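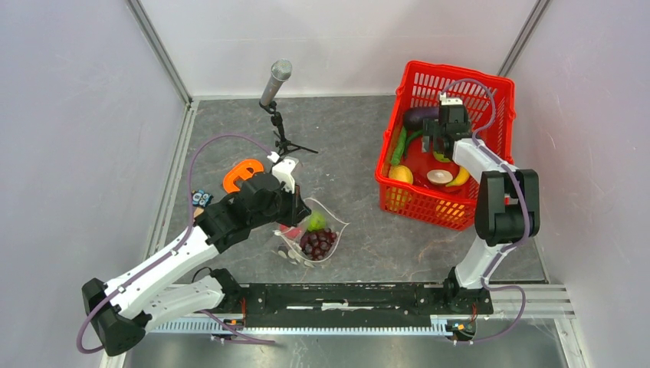

3. Setting and Data

3.1 The two schools

Both schools sit inside the Vadstead district and opened as charters. Dullau Elementary takes K through 5. Restrepo Academy takes K through 8, but we use only its lower grades here, so that the two are comparable. Same application form, same closing date, same bus contractor. Different lottery rules, which is the point of the paper.

Dullau runs a plain lottery: every complete application gets one ticket. Restrepo gives first call to siblings, then to families inside the walk zone, then everyone else. Neither school tests children before entry. Both keep a waiting list and both are supposed to work down it in order. Whether they do is taken up in Section 5.

3.2 Applications

Application records came from the district enrollment office as one flat file, pulled on Jan 10, 2018. The file held 500 applications for kindergarten and first grade. We dropped duplicates (same child, same birth date, two forms), forms with no grade marked, and children already enrolled who had filled in the form by mistake. That left 294 usable records. A large cut. Most of it duplicates, parents who applied on paper and then again online becuase no confirmation came.

Of the 294, 131 were offered a seat in the first round. The rest went to the waiting list. Offers made after the first round are recorded less well. Dates missing in places, and at Restrepo the late offers were kept in a separate notebook and typed in over the summer. We treat anything dated after July as a late offer and anything undated as missing.

One thing to flag. The form asks for home language but the box is optional, and the online version skips it unless the parent scrolls down. Blank does not mean English. Earlier reports from the district seem to have counted it that way. We do not.

3.3 Classroom visits

Records tell us who applied and who got in, not what families were choosing between. So we also visited. Each school was visited in fall and again in spring, by 2 observers sitting in separate corners and writing notes without talking. Notes were compared the same afternoon. Where the observers disagreed we kept both versions and marked the line.

Visits covered morning meeting, the reading block, and one block of the school's choosing. Both schools chose hands-on science for at least one visit. Dullau uses the Vundent units, which are built on sorting and naming everyday things: leaves, buttons, fruit, shells. Children sort first by color, then by a rule they make up themselves, then have to explain the rule to a partner. Restrepo writes its own units and they vary a lot from room to room. 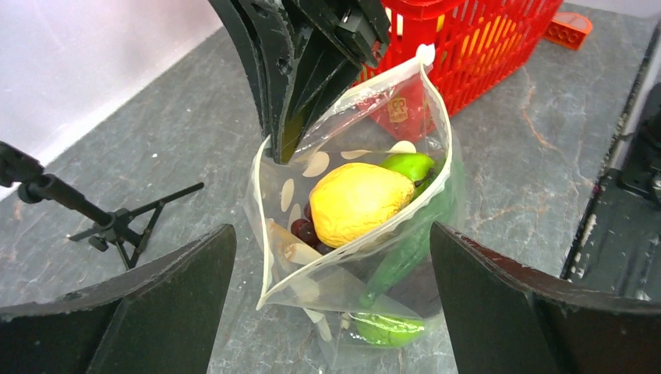 Figure 2. Yellow and green fruit in an open plastic bag.

The sorting lessons matter for our purposes mainly because parents bring them up. In the interviews (Section 4) the phrase "they get to touch things" or something close to it came up again and again, at both schools, from families who won a seat and families who did not. Test scores came up far less. Distance to school came up more than either. We did not ask about any of these directly, the opening question was just how the family heard about the school.

3.4 Coding

Visit notes were coded for three things: who is talking, what the children have in their hands, and how the teacher handles a wrong answer. Codes were tried out on the fall notes, fixed, then applied to all of them. The third code gave us the most trouble. A teacher who says "hm, tell me more" may be correcting or may just be buying time while she finds a pencil. After some back and forth we split it into "asks again" and "corrects," and left a third bin for unclear. The unclear bin is bigger than we would like.

3.5 Limits of the data

Two schools, one district, one year. No claim is made about charters in general. Families who never applied are not in the file at all, and they are probaby the group a new school most needs to know about. The visits were announced in advance, and teachers will have planned for them. The walk zone map at Restrepo was redrawn partway through the application window; a handful of families near the old line got a different priority than they would have a few weeks before. We use the map in force on the date each form was received. Running it with the old map instead does not change the direction of any result in Section 5, though one of the smaller differences between the schools stops being significant.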